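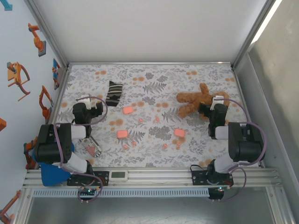

The woman at the fabric counter said to wash it before cutting, hot, twice if it's cotton, and my mother says she has never prewashed a tablecloth in her life and hers are all fine. So I am stuck between the two of them.

I bought a length of printed cotton from Naseri to make a cloth for our dining table. White background, leaf print. The bolt end had no care label, and the receipt only says "cotton, printed." I don't want to hem it and then have it come out of the dryer too short for the table. I also don't want to fade the print before anyone has eaten off it. Do I prewash or not? And how much extra should I leave for the hem if I do?
- plainhem

Tags: Home & Laundry > Fabric care > Tablecloths, cotton, shrinkage

grestgate_sews
Prewash. Your mother may be buying cloths that were already finished at the factory, so they don't have much left to shrink. Yardage off a bolt is different.

Wash it the way you plan to wash it later. If you will use warm water and the dryer, do that now. If you would only ever use cold and hang it up, there is no point in boiling it. Zigzag the cut ends first or you will pull a big nest of threads out of the machine. I skipped that once and lost a good strip off one side.

To find out what the shrinkage will be, cut a test square, 14 inches each way, and mark the direction of the selvage with a pen. Wash and dry it, press it flat, and measure both ways. Cotton often shrinks more along the length than across. Work out the loss per inch from that and add it to your finished size before you cut. For the hem, I allow 3 inches on each side. That gives you a double fold and a bit to trim where the edge has gone crooked.

Check the color on the same square. Wet it, lay it on a white paper towel, put another towel on top and press. If the print leaves a mark, wash the whole piece alone in cold water until it stops.

oldkettle
I never bother. Just buy it bigger.

curen_corner
Agree with the first answer mostly, but I would not use the dryer on a printed cotton at all, even for the test. Mine came from the Plokska outlet and the print went dull along every fold where it had rubbed against itself. Line dry, and iron on the back while it is still a little damp.

Also measure your table again before you cut. I cut mine to the tabletop and forgot about the drop on the sides - had to add a border, and the border fabric shrank because I hadn't washed that. If you are adding any trim, wash the trim too.

551 people found this page useful
Last edited 17th July

Get new answers in your inbox. Sign up for the weekly newsletter.

Contact us | Copyright Grestgate Home Help | Back to top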